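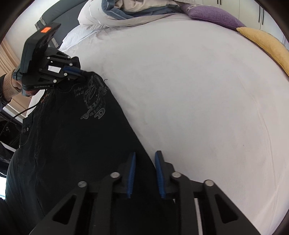

Bralurham Clothing Bank · Progress Report No. 12

24 Feb 2021

Dear friends at the Nokanach Fund,

It is a real pleasure to write to you again, and I am sorry this one comes a few weeks after I promised it. The winter got away from us a little. When I last wrote, in November, we were still sorting out of the old hall on Vernen Street, with one good radiator and a door that had to be lifted to close. We have since moved everything across to the Říha building, and I can't tell you what a difference it makes to have shelves at a sensible height.

Your grant paid for the shelving, the second washing machine and the first half year of rent. The washer was the purchase we went back and forth on the longest (there was a strong feeling that we could manage with one), and I'm glad we went ahead. Bedding used to sit in bags for days waiting its turn behind the clothes, and now it goes straight in.

**Households helped.** We gave clothes or bedding to 688 households between November and the end of January. Children's coats went fastest, as they always do, and we ran short of the middle sizes twice. Men's dark trousers and plain tops are still the things people ask for most and donors bring least. Single sheets we have plenty of; double ones we could use more of.

**Home deliveries.** This is the part of the work I am proudest of. With the hall closed to visitors for much of the winter, we packed orders by phone and drove them out, 37 of them to the farms past Vernen, where the bus no longer goes. Some of those calls ran to half an hour, and we let them.

**Money.** The shelving came in $200 under the quote, and with your permission we'd like to put that toward hangers and a better rail for the fitting corner. Rent and electricity are as budgeted. Gas for the deliveries is higher than we planned, and I expect it will stay that way until spring.

**What hasn't gone well.** The repair table is behind. We had hoped to open a mending afternoon by now, and it will have to wait until people can sit together comfortably. The thread and buttons are bought and in their drawers. Our labeling also needs work, as sizes written on masking tape come off in the cold room, and we have handed out a few wrong bundles as a result.

Next on our list are the spring coat swap and new size labels, and I'll send the full accounts with the next report.

With warm thanks from all of us,

The Bralurham Clothing Bank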